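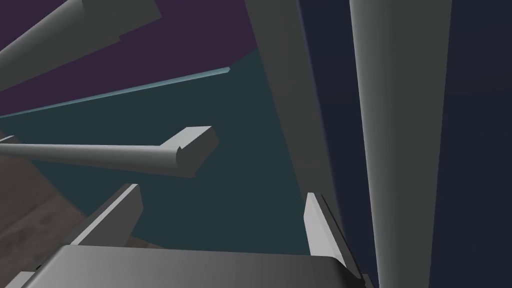

Looking out over the two fingers in Pace, with the gray rod and its squared end up ahead.

I finally made it to the open day at Fukoreck, and I've been boring everyone I know with it ever since, so now it's your turn.

If you've read this blog for a while you know I build small stuff in the garage, mostly arms with hobby servos that shake like a wet dog. I have never worked with a proper two-armed robot, real or simulated. Fukoreck is up the hill in Skanitz, past the bus yard, in a low building I must have driven by a hundred times thinking it was a dentist. They write software for training and testing robots, and their simulator is called Pace. Once a summer they open the doors, put out some folding chairs and let people ask whatever they like. There were 13 of us in the afternoon group, which was a great size. Everybody got a turn at the controls and you could hear the answers.

Demetrio Olmedo ran the demo. He started with the thing already running on the big screen, no slides, and just began driving it around while he talked. The robot in the simulator has two arms with a two-fingered gripper on each, and they call it Zilen. You steer it with a pair of handheld controllers, one for each arm, and you can flip between a view from up by the body and a view from the gripper itself. I had assumed the gripper view would be a gimmick. I was so wrong! It's what you end up living in. You get the palm along the bottom, the two fingers leaning in, and then whatever you're trying to reach, very big and very close.

It also takes some getting used to. Everything in the simulated room is built from plain shapes with simple shading, so up close a gray cylinder is just a gray cylinder, and you lose track of how large it is and how far off. When it was my turn I spent the first few minutes reaching for things that were a good foot farther away than I thought. A woman in the second row called out "more, more, more" like she was helping me park a truck. Demetrio's advice was to open the fingers, stop, move my wrist a little from side to side and watch which things slid past each other. Near things slide a lot, far things barely move. I know this, everybody knows this from looking out of a car window, but I had never had to do it on purpose with my hand.

Somebody asked why they don't make the room look nicer. I liked the answer a lot. Some of it does have texture, like the brick and the stone counter, and they can turn that up or down. But they spend most of their computer time on contact, meaning what happens in the instant when a finger touches something, and on running many copies at once. Demetrio said they had let the same reach run 2,001 times overnight, with the room laid out slightly differently each time (the extra one was him checking it worked before he went home). Try doing that with the arm in my garage. I'd be out of servos by lunch.

Then we got to the two-handed part, and this is where I stopped taking notes and just leaned forward. 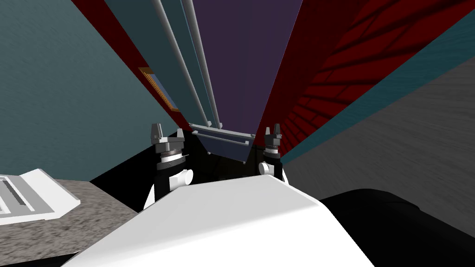 Both of Zilen's grippers up, one on each side of the white body panel, with the gray bracket hanging between them.

I want to try to say why two arms is so much harder than one, because I went in thinking it was just one arm, twice. With a single arm your whole brain goes to the one gripper. With two, you look at the left, and the right drifts, because your real right hand drifts. I did not know my right hand drifted! Mine goes down and out whenever I concentrate on something else. The guy after me had the opposite problem and kept pulling both hands in toward his chest until the wrists were nearly touching.

The exercise was to bring both grippers up to the same height and hold them pointed at the same spot, then move them together toward a target without one getting there early. That's all. No lifting, no stacking. I figured it would take me a minute. The whole group took 47 minutes to get through it, including the laughing.

The view from the body is tilted in a way that makes the walls and ceiling all run together toward one point up top, and the first time it came up on the screen I felt a bit seasick. Colors help. The walls are teal, red, purple, gray, all quite different from each other, and after a while I was steering by them ("left hand toward the red, right hand toward the bricks"). Demetrio said lots of newcomers do this without being told. There's even a little picture in a gold-orange frame on the red wall. I got oddly fond of it. When I could see that picture I knew which way was up.

I asked far too many questions, so here are some of the answers for the other garage people:

The controllers don't push back. You get no feel at all when a finger touches something, and you have to learn to see it. They have tried buzzing the handles and half the team hated it.

The two arms can run into each other and into the body, and the simulator will let you do it. I checked.

You can slow time down. At half speed I was decent. At full speed I was back to parking the truck.

Practice does carry over from one arm to the other, at least for me. I did my left hand first, and the right one picked it up much faster.

Afterward there was coffee in the hallway and I got talking with Osvaldo Bortolotti, who works on the contact side of Pace. He drew me a picture on a paper plate of how a squared fingertip meets a round rod, and why that is such a pain to compute when the touching part is only a thin line. I have the plate. It is on the shelf above my bench. He also talked me out of rounding off the fingertips on my own gripper, which I had been planning to do for months, and suggested I try plain flat ones with a strip of rubber before doing anything fancy.

So of course I did that as soon as I got home. The flat ones hold a broom handle fine and a marker pen badly. I'm going to cut the rubber a little wider and try again, and I'll post the measurements when I have a pair I trust.

They told us they'll do it again next July. Same place, and the parking is around the back, not in front like I did it. If you go, take the second turn at the controls and watch whoever goes first. And keep an eye on your right hand.

Posted 7/8/20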